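Stolton College Robotics Course: Interim Report to the Palleck Fund
Reporting period ending 4th July
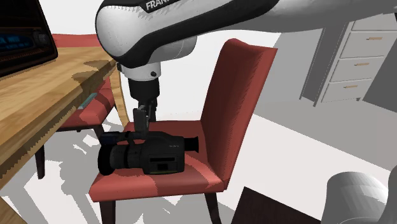 Student Projects

Work in this period moved from single-object grasping on a flat bench to furnished rooms in simulation. The current task set uses a dining area with red upholstered chairs, a light wooden table and a chest of drawers. Target objects are placed on chair seats as well as on the tabletop. The camcorder is the hardest target so far. Students approach it from above and close the gripper at the top handle, and the backrest limits the wrist angles available.

The class logged 188 simulated trials across 5 object types. Of these, 37 were rejected at review, mostly for contact between the upper arm and furniture during the approach. Rejected trials are kept in a separate folder and are not used for scoring.

The Ulloa planner replaced the scripted waypoints used last term. Setup time per task is shorter, but the planner still picks poor start poses when a chair is close to the table. A fix is being tested by the second project group.

Spending is within the approved budget. The workstation order is complete. The license for the Rurnden physics package was renewed for one year at the student rate.

Open items: friction values for upholstery are estimates and need bench measurement. Two groups have not submitted test logs in the agreed format. The next report is due in November and will cover the transfer trials on the lab arm.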